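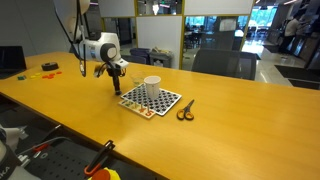 When does the Elby road bridge reopen? Friday, 6 a.m., one lane only to start with, and trucks still have to go round by Jolcombe.

The county closed it in October after cracks showed up in two of the deck joints. Repairs ran 3 weeks over. Steel came late, then rain, then more rain.

Some 2,000 drivers a day use the crossing between Evcombe and Elby. Most have been taking the hill road, which is now full of potholes. No word yet on who pays to fix that.

"I'll beleive it when I'm on the other side," said Maarja Tamošiūnaitė, who drives it for work.

School bus 2 goes back to its old route Monday. Temporary lights stay up til the second lane is done. Parking by the boat ramp is still closed, use the lot behind the feed store.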